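Kennel workshop notebook, 4/12/24
Dirkbridge, back room 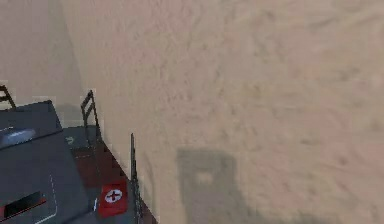
OK so the slow feeder business again. I spent most of the morning on the new insert for the shy dogs' run and I think we're getting somewhere, though I've thought that before (see the pages from September, which I'd rather not reread).

The problem is still Biscuit. She's a hound mix, 593 on the intake list, and she will not put her head into anything with high sides. Give her a flat tray and she eats like a vacuum cleaner and then throws up on the blanket. Give her the deep maze bowl and she stands back and looks at you. So what I want is low walls, wide gaps, and enough fuss in the pattern that 200 grams of kibble takes her longer than it takes me to latch the gate.

First insert today had walls that were too thin. They flexed when I leaned on them and I didn't like the idea of her chewing on one. Sanded it down and kept it for the cats, who might enjoy it, who knows. Second one is thicker with rounded tops and I went over every edge with 400 grit until it felt like a river stone. Lovely thing! I'd eat out of it.

Timed her at the late feed. First bowl, flat tray: gone in under a minute. Second bowl, new insert, same amount of food: almost 11 minutes, with a break in the middle when the truck from Ekinci came in with the litter delivery and she had to go and bark at it. I'm counting the barking. She kept everything down as far as I could see, but I left a note on the gate for the evening crew to check the bedding.

Csaba Kerekes came over from the Trastovstead shelter to borrow the big clamps (he still has our small clamps – Csaba, if you're reading this, I know where they are) and he thinks the insert should be fixed to the floor tray. He's got a shepherd over there who picks up her bowl and carries it around all day. I'm not so sure about fixing it. It needs to come out for washing, and if it's a pain to take out, it'll get washed where it sits and we'll have old kibble mush under it by the weekend. Maybe two pegs and a quarter turn? Drew it on the back of the feed chart. Please don't throw out the feed chart.

Other stuff:

The Rondent dental chews are on the top shelf now. The terriers worked out the middle shelf.

Gate on run four is dragging again. Took a bit off the bottom and it swings fine, but the hinge side post has moved and I'll have to dig it out when the ground's drier.

Whelping box number two needs new rails on the short side. I've cut them, they're leaning by the door, not glued yet. Don't stack anything on them.

We're out of the pet-safe wood oil. I used the last of it on the ramp for the old spaniel, who went up it twice with a piece of cheese in front of him and then refused to go up it without one. So the ramp works and the spaniel is a crook. Grip strips are still a bit far apart for his back feet, I'll add more between them.

Tomorrow: make a second thick insert so one can be in the wash, try the peg idea on a scrap tray, and do Biscuit's morning feed myself before anybody gives her the flat one.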